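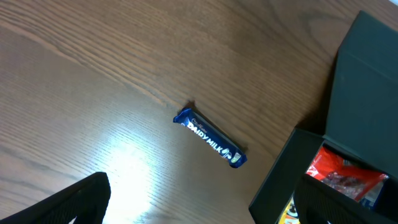
Do I need guarding for a small arm on a bench packing sweets into boxes?

Posted in Automation and Robotics by clillow_packing, 20 January 2023

We are a small gift business in Clillow and we are trying out a small arm with a two-finger gripper and a camera at the wrist. It works on an ordinary wooden table. The job is to pick up wrapped sweets – chocolate bars, bags, flat packets of mints – and put them into a rigid box with a hinged lid. Later on it should take them back out as well, for returns.

Everything it handles is sealed in its own wrapper. The arm runs slowly and the supplier calls it a "collaborative robot". My business partner takes that to mean it can go anywhere and people can reach in beside it. Our insurer has asked for "evidence of compliance" and didn't say compliance with what.

What I want to know:

Does the word collaborative on the data sheet mean no fence?
Is there a food rule for the gripper pads if they only touch wrappers?
What should be written down, and who signs it?

The pads are black with a textured surface and I can't find out what they are made of. We have done 322 picks with someone standing by the stop button and have not had an injury. Bars are easy enough. The bags are harder, and sometimes a person leans over to straighten one while the arm is still on. That is the part I worry about.

I have read parts of ISO 10218 and got lost. We are in England if it matters.
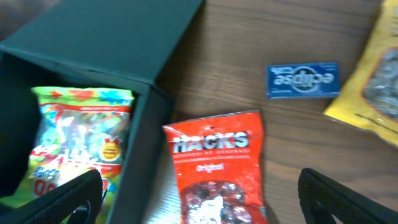
Bernardo Morais
Accepted reply, 19 votes

No, the word on the data sheet does not settle it. The arm on its own is only part of the machine. What you have to assess is the whole application: arm, gripper, the thing being held, the table, the box and whatever people do near it. An arm that is limited in force can still be holding something sharp, or can still trap a hand against the side of a rigid box. Your box is the first place I would look. Fingers going down beside a stiff wall make a trapping point, and so does an upright lid if the arm swings across behind it.

For reading matter, ISO 10218 is in two parts. Part 1 is for the robot maker. Part 2 is for whoever puts the system together, and it sounds as if that is you. ISO/TS 15066 covers working alongside people and gives guidance on contact force and pressure for different areas of the body. Start with part 2 and the TS and leave part 1 to the supplier.

As an employer in England you also come under PUWER, the work equipment regulations. They apply whether the thing is called a cobot or not. If you bought the arm and the gripper separately and made a working machine out of them, you may count as the manufacturer as well, with a technical file to keep. Get advice on that one before you reply to the insurer.

The leaning over needs a rule today. Ours at Lostano is short:

Stop the arm first, using the stop and not the pause on the tablet.
Wait until it is still.
Straighten the item, move back, look at the table, then restart.
The restart is done by the person who reached in.

If people keep breaking the rule, it's the layout that is wrong. Put the loose packets where they can be straightened from the far side of the table, or fit a light curtain or a scanner so that reaching in brings the arm to a stop. A scanner needs its distance worked out from the stopping time, measured with the heaviest item in the grip and at full reach. Don't take the figure off the brochure.

322 picks without an injury is not evidence of much. I would leave it out of the file, or put it in as a trial log and nothing more.

usport_dave
3 votes

Never had a fence on ours and its fine. Keep the speed down, tell people to keep their hands out. We've got it set at 78 mm a second for the last bit of the move and you could stop it with your thumb.

Reply from Bernardo Morais: Slow helps. Pinching between a finger and a box wall depends on force too, and on how long the arm keeps pushing before it trips. Has that been measured?

Reply from usport_dave: not as such

Bravo
7 votes

On the food part. I am on the hygiene side and not the robot side, so take the machine advice from above.

With sealed packs you are not dealing with direct food contact, so you have more room than someone handling bare chocolate. I would still want three things.

Ask the gripper supplier in writing what the pads are made of and which cleaners they can stand. If they won't say, fit pads from someone who will. Textured pads hold dirt in the pattern and need a brush, a wipe is not enough.

Decide what happens when a wrapper splits. Ours is: stop, bin the pack, clean the pads and the table, check the box for bits, write it down. Allergens are the reason. A mixed box of different makes can easily carry nuts or milk from one split pack onto the outside of the next.

Look at the table. A wooden top can be hard to clean properly after a spill. For a trial I would live with it, but for daily packing I'd put a smooth washable surface on top. Watch for shine though, glare can upset a camera.

Pad checks go on the same sheet as the start-of-shift checks. We replace a set after up to 512 cycles in the trial area and sooner if there is a nick in one, but that is our number and yours should come from your own wear.

clillow_packing

Thank you both. I have moved the stop button to the side where people lean in, and the pause has been taken off the tablet's front screen. Email sent about the pads. On who signs: is it all right for me to sign the risk assessment myself if I also set up the arm?

Bernardo Morais

You can, as long as you are competent to do it, and the duty stays with the business whoever signs. Have someone who works at the table go through it with you and put their name on it too. Review it when you change the gripper, the box or the mix of packs. We did ours again in September for a deeper box and found a trapping point that the shallow one didn't have.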